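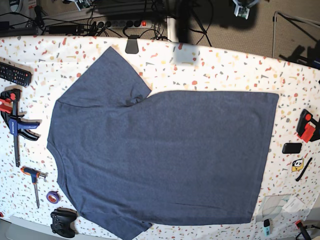 Apuntes de la visita a Brelline, 14 oct 2021

Escribo esto en el tren de vuelta, así que perdón por el desorden. Jornada de puertas abiertas en la fábrica de punto de Brelline, a las afueras de Zirna. Llegué tarde (el autobús de la estación pasa cuando quiere) y me perdí la charla de bienvenida. Por lo que me contaron, historia de la empresa y poco más.

Primero el almacén de hilo. Conos hasta el techo, olor a cera y a cartón. Lo compran casi todo ya teñido, menos los crudos, que van a una tintorería de fuera. Los jaspeados me interesaban mucho: el efecto sale de mezclar fibras de distinto tono antes de hilar, no del tinte. Lo sabía en teoría, pero ver la mecha a medio mezclar ayuda. Ojo con los lotes: dos conos de la misma referencia y distinta partida se notan en cuanto coses una manga con un cuerpo.

Luego las circulares. Ruido tremendo, tapones obligatorios. 35 máquinas, la mitad paradas por mantenimiento, una pena. El tejido baja en tubo y se enrolla solo por debajo. Pregunté por las rayas de aguja y me enseñaron un rollo malo, con una línea finísima de arriba abajo. Yo no la habria visto ni con lupa. Ese rollo acaba en trapos.

Reposo del punto: aquí lo dejan desenrollado 2 días antes de cortar. Si no, encoge en la mesa y las tallas salen como salen. En mi taller lo dejo una noche y gracias. Tomo nota.

Corte, rápido, detrás de un cristal. Confección, lo mejor de la mañana. El cuello de canalé lo cortan más corto que el escote y lo estiran al coser, lo de siempre, pero con una marca en cada cuarto que yo me suelo saltar. Así me quedan. El bajo con recubridora, dos agujas. Las costuras de hombro llevan una cinta por dentro para que no cedan, y en la línea barata no la ponen. Lo dijeron sin que nadie preguntara, se agradece.

Producción: alrededor de 2,000 prendas por turno cuando va todo en marcha. Hoy ni de lejos.

La comida, floja. Bocadillo y café de máquina. Eramos demasiados para un comedor tan pequeño, el grupo de Ventura comió de pie en el pasillo.

Por la tarde, laboratorio de lavado. Lavan a 60 grados, secan en plano, miden, vuelta a empezar. La torsión de la costura lateral es lo que más les preocupa. Intenté que me dieran el porcentaje que admiten y no hubo manera.

La tienda de restos cierra pronto, aviso. Retales por kilos, bastante canalé, poco algodon grueso. Me llevé una bolsa de azules y un gris que no necesito.

Próxima visita abierta en marzo, hay que apuntarse por correo. Quiero ver antes la hilatura de Nistirby, si contestan. Llevar zapato cerrado, que sin él no se pasa a máquinas.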